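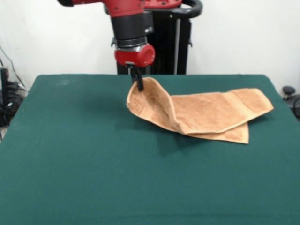

Fallari's new browser tools are out, and I've already lost an evening to them

I wasn't going to write anything this week, but the new version of Fallari landed just as I was making a cup of tea, and by the time I remembered the tea it had gone stone cold. So you're getting a news item instead.

For those who've not come across it, Fallari is the small desktop browser put out by the Stollside people, and it's the one I've been using for most of my front-end work since the spring. The update came out this month and it's mostly about the developer tools, which were always the weak spot. You used to get an elements panel, a console and a network tab that forgot everything the moment you changed page. I kept a second browser open just for the network tab, and I know plenty of you did the same because you wrote in to moan about it.

The big change is that the network log now sticks. Tick "Keep between pages" in the panel's own menu (the little cog, not the main settings) and your requests stay put through redirects, reloads and form posts. It holds the last 500 requests and then starts dropping the oldest ones. I'd have liked to be able to change that number, and there's no setting for it that I can find, but for the sort of thing I do it's loads. I had a login page that bounced through 4 redirects before settling down, and for the first time in Fallari I could see the lot in one list, with the cookie being set on the second hop and then cheerfully wiped on the third. My own fault, as usual. I'd set the path wrong.

You can also right-click any request and pick "Send again with changes", which opens it up in a side panel where you can fiddle with the headers and the body. I love this! I've been pasting things into a terminal for years and getting the quote marks wrong every single time. It's a bit slow to open on my old laptop, and if the body is a file upload it just shows you a grey panel and won't let you edit, but for plain JSON it does the job nicely.

Then there's the JSON viewer. If you open an address that hands back JSON, you now get a folding tree with a search box on top, where before you got one long line of text running off towards the horizon. There's a "Raw" button if you want the old way. One thing to watch: it only kicks in when the server sends the right content type. I spent ages wondering why my local test service was still showing plain text, and it was sending everything as text/html, which every other browser had been quietly putting up with. Change the header on the server and it works straight off.

Now, the bit that's going to annoy people. Extensions that add their own panel to the tools need to be rebuilt for this version, and until they are, they simply don't show up. You don't get a warning or a message, the tab's just missing. The one I missed most was Bratville, the accessibility checker, which I have open pretty much all day. The Bratville folks have put a note on their download page saying a new build is being tested and will be out in July, and that the old one will carry on working if you stay on the previous Fallari. So if you lean on it heavily, I'd hold off for now. I've ended up keeping both versions on the machine, in separate folders with separate profiles, and they don't seem to tread on each other.

If you do want to run two side by side, start the older one first and turn off automatic updates before you do anything else. The switch has moved -- it's under Help now, then About, then a small link at the bottom that says "Update options". I missed it twice.

Themes for the tools have had a tidy as well. The dark one is properly dark instead of that odd brown, and there's a new high contrast one that I've switched to in the afternoons when the sun comes through the back window and I can't see a thing. The text size in the console finally follows the text size everywhere else. It's a small thing, but I've been squinting at that console for ages and I'm very pleased.

On speed, I can only tell you what it feels like here. Opening the tools on a plain page is quick. Opening them on one of my bigger work projects, which pulls in 80 scripts before it's even drawn the menu (don't write in, I know), there's a pause while it reads all the source maps. You can turn source maps off for a single tab now, and that gets rid of the pause. You do then have to read squashed code, so swings and roundabouts.

I've found a couple of bugs. If you dock the tools on the left and then make the window narrow, the close button slides out of reach and you have to use the keyboard to get rid of them (F12 works, thankfully). And the "Copy as script" option puts two blank lines at the top of whatever it copies, every time. I've reported both. The first already had a ticket with a long string of replies under it, so I'd expect that one to get sorted fairly soon.

Somebody's bound to ask about Muñoz, the little test runner that hooks into Fallari. It works! I had to update it to version 5 and point it at the new program folder, because it had remembered the old one, and after that my whole set of tests ran as before. If yours sits there saying "waiting for browser" and never gets any further, check that path first. It's in the settings file in your project, near the bottom, and it wants the full path including the drive letter if you're on Windows. The screenshots it takes are also saved in a new folder inside the project now, so you may want to add that to your ignore list before you commit the lot like I did.

The update is free, and it'll be offered to you the next time you restart, unless you've switched that off. Linux users get it from the download page as usual, and the packaged versions tend to be a few days behind. Your bookmarks and saved logins come across without any bother, though my pinned tabs came back in a different order and I had to drag them all round again.

I'll have another look when the Bratville build comes out and let you know how it gets on. In the meantime, if you've found where they've hidden the setting for the request limit, or you've got the left dock behaving itself, stick it in the comments -- I'm off to put the kettle on again.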